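Updated 19 September 2026

## Sorting a mixed bin

Most workshops and utility rooms end up with one container that takes everything. Ours is a metal one, and these are the habits that keep it usable.

**Empty from the top.** Lift things out one at a time. Digging down the side drags straps and flaps up with whatever you were after, and small parts drop to the bottom.

**Close pouches before they go in.** An open pouch catches on everything and collects screws. Zip it, fold the flap under and lay it flat. If the zip sticks, rub a candle stub along the teeth and work it back and forth a few times.

**Round things go at the back.** Tins, lids and children's plates roll or slide when the bin is moved. Stand them against the rear wall with something soft in front — a folded cloth will do.

**Keep a bright colour for small items.** A red or orange object shows up well on grey metal. Black ones don't, so put a turn of coloured tape on them. We use the 300 mm strips from Vinduvico, cut into four.

**Wipe the floor of the bin.** Warm water and a drop of washing-up liquid, then dry it well, corners included. Do this each time it is empty, and again in December before the Christmas boxes come down.

**Don't overfill.** If you can't see any of the bottom, take half out. A second, smaller bin (ours is the Sokel 307) is better than one deep one.

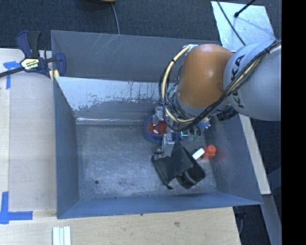

*Spider-Man item by the back wall, black pouch still open and in need of folding.*

**Check pockets last.** Before a pouch goes back on the shelf, turn it upside down over a tray and shake it. Keys, fuses and drill bits all hide in the seams.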